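November
Liis Ots

Start with the number on the Pemorik slide. 2,947 picks, and management reads it as hours saved. Ask whose hours. At Kalon the four people on the bench still stay late, only now they clear jams and untangle cords.
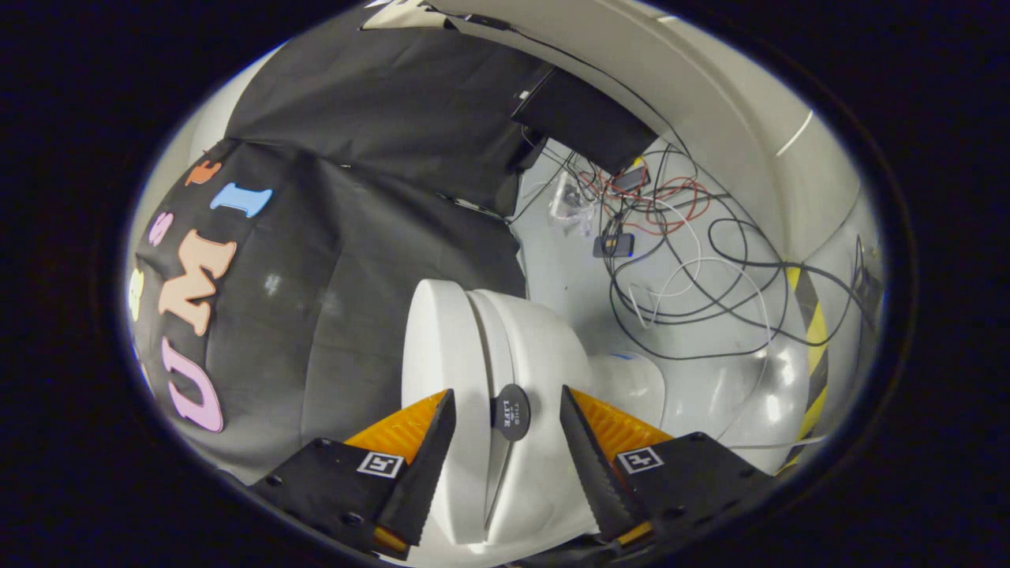
Pause. The vendor said two weeks of training. Rostitz got an afternoon. I asked what happens to the pay grade when the job becomes watching, and I'm still waiting.

Skip the Pacheco story if we're short. Take questions from the floor staff first.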